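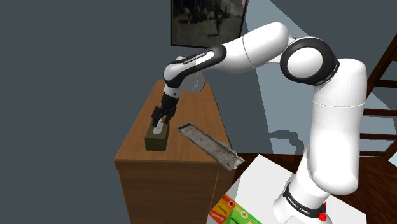

A simulated arm lowers its gripper over a white object on a small block, one of the cabinet-top setups in the Menton set.

The people building Menton wanted 2098 usable examples before May. By Apr 5, 2019 they had 1942, and the ones still missing were the slow ones.

Menton is a collection of short pick-up tasks, made at Inell for a control program called Hurov. Each example is a single attempt, steered by a person at a desk and saved as a list of joint positions alongside the rendered views. Hurov learns by copying. It gets no rules about where to hold a thing, so a sloppy approach in the examples becomes a sloppy approach later on.

Operators work in a simulator. Between attempts the software changes the room, the light and whatever is lying around the target. A picture may hang on the wall in one and packages may sit near the base of the arm. Hurov has to learn that none of it matters.

An operator who is used to the controls saves 14 attempts an hour. Reviewers at Haugland, the firm hired to check them, threw out 118 in the first round. Most had long pauses in mid-air, where the operator had stopped to think. Hurov had started to copy those too, and would hang over a block for several seconds before closing its fingers.

The pauses are now trimmed before training. Attempts with a second try at the grasp are kept and labeled.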